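Sirkell closing binder, reviewed after two closings

I bought the Sirkell closing binder the week our offer on the house was accepted, and I have since used it again for my mother's condo sale, so I feel ready to say that I love this thing. It's a zip-up organizer for people buying or selling a home: 30 tabbed pockets, a checklist printed on heavy card, and a pouch at the back for keys and a checkbook.

The tabs are the best part. They follow the order the papers really show up in, starting with the purchase contract and earnest money receipt, then the title commitment, the survey, the insurance binder, the wire instructions, and finally the settlement statement. Our escrow officer, Orestis Sotiropoulos at Stamatopoulos Title, called to ask for

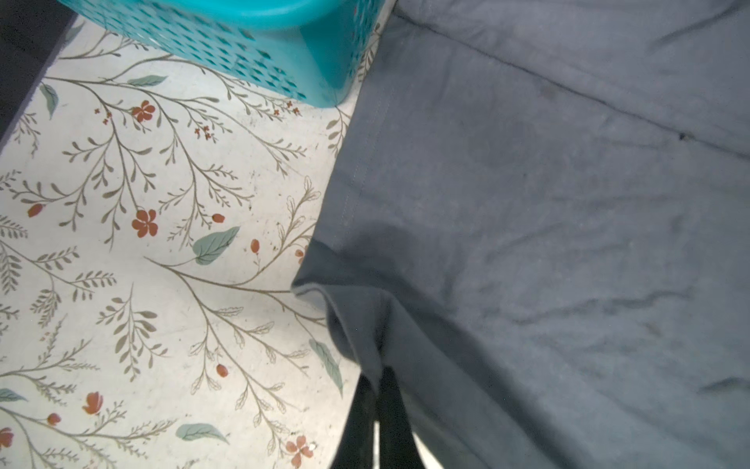 the survey from the previous owner, and I had it in my hand before he finished the sentence! He asked where I got the binder (I sent him the link that night).

I also like the title commitment worksheet. You write down each exception in plain words and note who is going to clear it. Ours had an old utility easement and a paving lien from a contractor called Jerkosano that had been paid off but never released. Having that on one sheet kept me from forgetting to chase the release, and it was recorded well before closing.

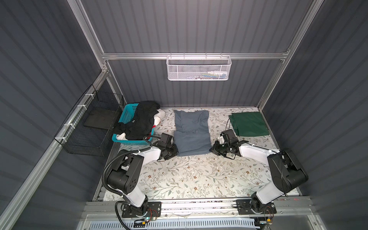
Paper capacity is generous. My loan package plus the title documents came to 211 pages and the zipper still closed, although it was a squeeze around the survey, which doesn't fold nicely. The pockets are clear on the front, so you can tell what's in one without pulling it out, a bit like the white mesh basket hanging on the rail, where the small things in the bottom show faintly through the front. I'd had an Arkwood accordion file before this one, solid cardboard all over, and I opened every section every time.

Two small complaints. The key pouch has a snap where I'd want a zipper, and the checklist assumes you have a lender, so for Mom's cash buyer we crossed out more than 40 lines. Sirkell could easily sell a cash version of that card and I would buy it.
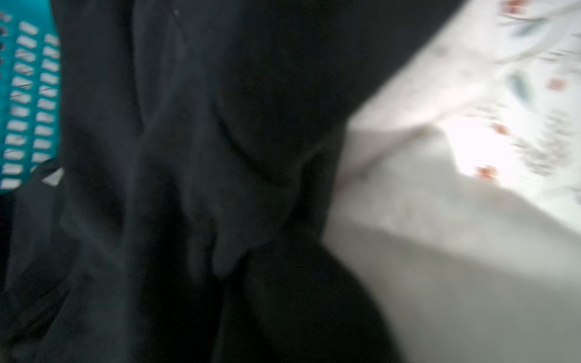
Teal laundry basket and black fabric

The refill tabs come in packs of 2 sets, and I've already ordered one for my sister, who starts house hunting in July.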